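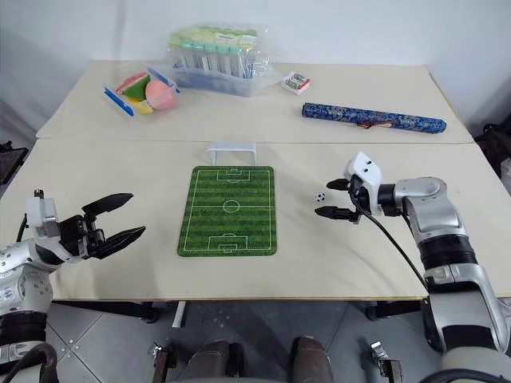
Fig. 4. Small football beside a green pitch mat, cream tables.

Week 5 handout: scale in model making
Bokodley evening course, Monday group

Scale = model size over real size, same units top and bottom. Always write the units. Half the marks lost in May were cm over m.

Length goes with the scale. Area goes with the scale squared. Volume with the scale cubed, so weight too if the material is the same (it usualy isn't).

Worked one: Mowat footbridge, 19 m long, model at 1:50. 1900 cm divided by 50 = 38 cm. Deck area is 2500 times smaller. Do the volume yourselves.

Mixed scales: a ball and a pitch bought separately hardly ever match. Check one against the other before glueing anything down. Same with trees and people, see the Tanaser station layout, benches far too big for the platform.

Reading: Pratora workbook, chapter 11, skip the bit on maps for now.

For next week: pick a room at home, draw it at 1:20, door swings included. Bring a ruler and teh squared paper.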